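Tastasum sets aside budget for two-arm cells

MIDTHORPE, July - Tastasum will buy 4 two-arm robot cells for its Midthorpe site, with Havent as supplier. Spend spread over 3 years. Grippers and brackets priced in, spare cables too.

"We wanted one price, no extras later," said purchasing lead Esperanza Arroyo. Training for operators is a seperate line.
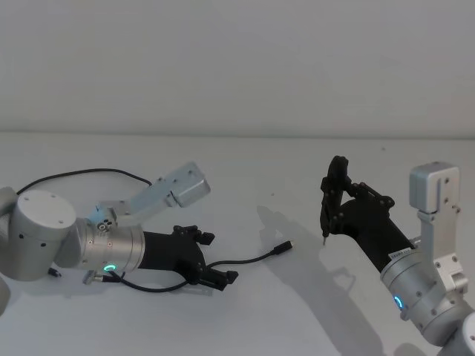
First 2 cells due in July, the rest once floor space is signed off. Service contract runs 5 years. Press contact: Kirsty Tamihana, Tastasum.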